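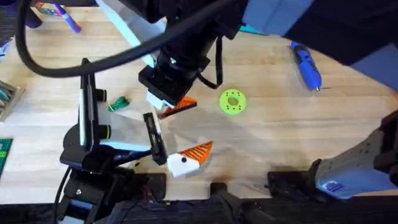 Apliquei a segunda demão de óleo e o tampo ficou áspero ao toque, pior do que antes de começar. Lixo tudo e volto à madeira nua, ou há outra solução? (pergunta recebida pelo formulário, em outubro)

Não é necessário voltar à madeira nua. A aspereza após a aplicação resulta quase sempre de fibra levantada na primeira demão e não cortada antes da segunda. Passe uma esponja abrasiva fina no sentido do veio, sem pressão, aspire o pó e aplique uma demão de manutenção muito magra. Se a superfície estiver pegajosa além de áspera, consulte a pergunta sobre excesso de produto.

Perguntas frequentes: tampos de madeira oleados Gronow

A que produtos se aplica esta página?
Aos tampos maciços das séries Barville e Plarnano, fornecidos em bruto ou com uma demão de fábrica. Os tampos envernizados têm ficha própria e não devem receber óleo sobre o verniz.

Como sei se o meu tampo é oleado ou envernizado?
Deite uma gota de água numa zona pouco visível e aguarde. Num acabamento a óleo já gasto, a madeira escurece sob a gota. Num verniz íntegro, a gota mantém-se à superfície sem alteração de cor. Um óleo recente também repele a água, pelo que o ensaio só é conclusivo quando há escurecimento. Em caso de dúvida, a referência gravada na face inferior indica o acabamento: O para óleo, V para verniz, B para bruto.

Quantas demãos são necessárias?
Tampo em bruto: 3 demãos na face superior e nos topos, 2 na face inferior. Tampo com demão de fábrica: 2 demãos na face superior. A face inferior não pode ficar sem tratamento, mesmo quando assenta em toda a extensão sobre uma estrutura.

Qual é o intervalo entre demãos?
Dezassete horas no mínimo, com o compartimento ventilado. Com humidade relativa elevada, o intervalo passa para o dobro. A superfície está pronta para a demão seguinte quando um pano branco seco, passado com pressão, não recolhe produto.

Posso tingir um tampo claro?
Sim, apenas em madeira nua e antes da primeira demão. Numa madeira clara de veio direito, como a da fotografia, as marcas de lixagem transversal ficam mais evidentes depois da tinta. Faça a última passagem sempre no sentido do comprimento das tábuas e experimente a cor na face inferior.

Apliquei demasiado óleo. Como retiro o excesso?
Se ainda não secou, limpe com pano de algodão sem pelo até a superfície ficar uniforme, sem zonas brilhantes. Se já formou película pegajosa, humedeça um pano com o próprio óleo, esfregue até a película amolecer e retire tudo. Não use diluente sintético.

Os panos requerem algum cuidado?
Os panos embebidos em óleo secante podem entrar em autocombustão. Estenda-os abertos no exterior até secarem ou mergulhe-os em água num recipiente metálico com tampa. Nunca os amarrote nem os deite no lixo ainda húmidos de óleo.

Que detergente devo usar no dia a dia?
Sabão neutro Asosska, diluído conforme o rótulo, com pano bem torcido. Seque em seguida. Ficam excluídos os produtos com amoníaco, cloro ou álcool, os pós abrasivos e as esponjas de face verde. O vapor também está excluído.

O tampo empenou depois da montagem. Está coberto pela garantia?
Depende da fixação. Os furos da estrutura têm de ser oblongos na direção da largura do tampo, para permitir o movimento da madeira. Fixações rígidas a toda a largura anulam a garantia por empeno ou fenda. Uma flecha até 2 mm por metro está dentro da tolerância e costuma reduzir-se quando as duas faces recebem o mesmo tratamento.

Qual é o vão máximo entre apoios?
145 cm para os tampos da série Barville. Para a série Plarnano, consulte a tabela da ficha técnica, onde o valor varia com a espessura.

Como trato uma mancha negra junto a peças metálicas?
Trata-se da reação entre os taninos e o ferro. Lixe a zona, aplique ácido oxálico em solução, neutralize com água limpa e deixe secar por completo antes de olear. Use luvas e óculos de proteção. Substitua os parafusos por aço inoxidável.

Posso pousar recipientes quentes?
Com base de proteção. O óleo não isola a madeira do calor e as marcas brancas só saem com lixagem local.

O óleo tem prazo de validade?
O lote e o prazo constam do fundo da lata. Depois de aberta, feche-a bem e guarde-a ao abrigo do gelo. Se houver pele à superfície, retire-a inteira e coe o restante antes de usar.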